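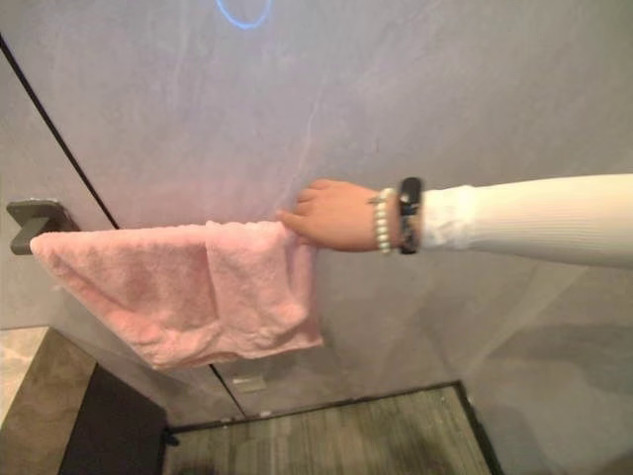

Confieso que durante años la toalla de manos fue lo último en lo que pensaba al arreglar el baño. ¡Error! Cuando nos mudamos a Plulstead puse una rosa, de rizo bien mullido, en un toallero gris oscuro de líneas cuadradas, y de repente aquella pared gris claro, tan seria con sus vetas de mármol, parecía otra (el color hace muchísimo -- más que cambiar los grifos, y sale bastante más barato).

Ahora tengo 3 toallas en rotación, todas de Zostell, y las lavo sin suavizante, que apelmaza el rizo. Las sacudo antes de tender y las cuelgo un poco descentradas, con sus pliegues, porque las dobladas como en un hotel me da apuro usarlas. ¿El toallero? De Burkidley, unos 124 euros con la instalación. Me dolió, lo admito, pero sigo encantada y ya le he echado el ojo a otro para la ducha.

3.243 compartidos · 2 comentarios
Última actualización: noviembre
© Revista Hyun · Contacto · Volver arriba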